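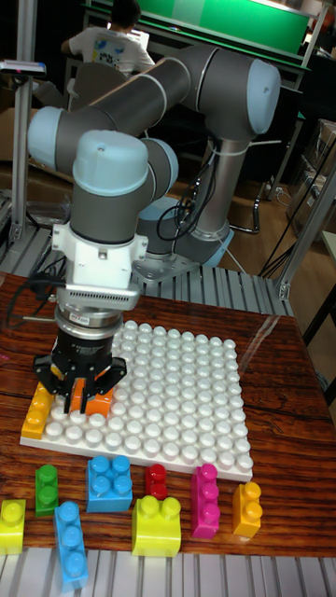 I don't think the Wesbridge gripper is as far ahead of the Esdale one as the last message makes it sound, and I say that after running both on the same arm with the same blocks. The 89 percent figure keeps getting passed around on this list as if it settled something. I'd like to know what was next to the block each time it was picked. Look at where the fingers are on the orange block: near the corner of the plate, spread around it, with one yellow-orange block on the left edge for company and a whole field of bare studs everywhere else. Any gripper on the market should look good there. Put a neighbor on each side of that block and we can talk.

On Jul 22, 2021, a list member wrote:

> We finished the long run on the Wesbridge and I'm ready to call it. 2938 cycles, 89 percent placed with no retry, against a noticeably worse number for the Esdale. Fingers open wide, close evenly, and the blocks come off the plate without much fuss. The Esdale is slower to close and I had to re-teach the approach more than once.
>
> My suggestion is that we stop splitting our time, order a second Wesbridge, and put the Esdale back in its box. I also don't see the need for the Prendbridge controller now. The stock one did fine.
>
> Does anybody object?

I object, a little. Taking it in the order you wrote it.

**The cycle count.** 2938 is a lot of cycles and I'm glad somebody had the patience. But a cycle in your log is a pick plus a place, and the two fail in different ways. Picking a loose block off a smooth table is mostly about the camera and the approach height. Pushing it down onto studs is about force and about how square the block sits in the fingers. If you have the log split by half, please post it. My guess is that nearly all the misses are on the press and that the two grippers come out much closer on picking than your summary says. I could be wrong about this. I'd still want to see it before we spend money.

**"Close evenly."** How was this measured? I watched the fingers close on my own runs and thought they looked even too, and then I put a strip of soft foam tape on the block and got a deeper dent on one side. It was a small difference and it may be my mounting. It was enough that the block went down slightly turned and rode up on the studs at one corner. You don't see it by eye from where we stand.
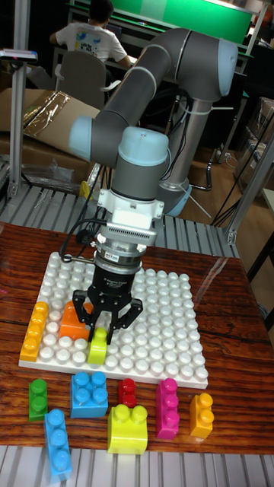 The other thing I'd ask about is block size. The wide square ones are easy. There's a big flat face, and if you are off by a little the fingers push the block into line for you. The narrow ones don't help you that way, and when a narrow block is standing up between the fingers it can rock. I had far more trouble with those than with anything else, on both grippers, and my numbers are bad enough that I'm not going to post them until I've redone them with the approach angle fixed. If your run was heavy on square blocks, 89 percent is a number about square blocks.

**The Esdale being slow.** Agreed, it is slow out of the box. Did you change the closing speed? The default is very timid, and the setting is hidden on a page of the manual that has nothing to do with speed. I raised it by 2 steps and the difference in cycle time mostly went away. I did see it bump a block once at the higher setting, so I'm not claiming this is free. But comparing one gripper tuned and the other on defaults isn't a comparison I'd sign.

**Re-teaching.** Same for me, and on the Wesbridge as well. After I took the tool off and put it back on the flange, every taught point was off by a hair, enough to miss studs. The cable may have something to do with it. On our setup it loops out at the left of the wrist and comes back in, and I've started to suspect it pulls when the last joint turns far enough. Next time you swap tools, try teaching 3 points, take it off, put it on, and check them again before you blame either gripper.

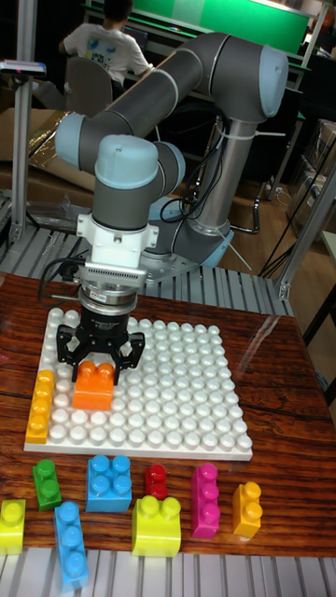
**The Prendbridge controller.** I'm the one who pushed for it, so discount this as you like. The sales sheet says it handles contact better and I don't believe sales sheets. What I'd like is one plain test: same block, same stud, push down until it seats, stop. If the stock controller does that as well, I'll help you pack the other one up. So far neither of us has run it, and "did fine" covers a lot of ground.

While I'm complaining, the Taşdemir camera. Our tabletop is shiny and throws the overhead light straight back, worst on the right-hand side. I got bad positions there whenever the block was yellow or orange, less so with the blue ones. Matte paper under the loose blocks is cheap and I'd do it before any further runs by either of us. I'm not going to argue over gripper percentages if some of the misses belong to the lamp.

Here is the layout I'd propose we both use, loose blocks in front and the plate clear at the start:

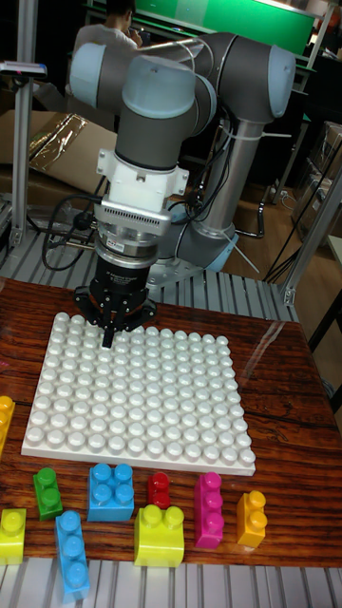 *Tool down over the plate, loose blocks in front.*

Then:

- same order of blocks for both grippers, written down before we start
- narrow and square blocks logged separately
- pick and place logged separately
- at least one pass with blocks packed tight against each other on the plate
- closing speed matched as near as we can get it
- tool removed and refitted once in the middle, no re-teaching

I can take the Esdale half. I'd want somebody other than me on the Wesbridge, and I'd want whoever it is to not read my results first.

As for ordering a second Wesbridge, please hold off until August. If it wins under those conditions I'll say so on the list. Also, does anyone have the spare finger pads for the Esdale? The drawer where I thought they were has only the Wesbridge ones in it, and they don't fit.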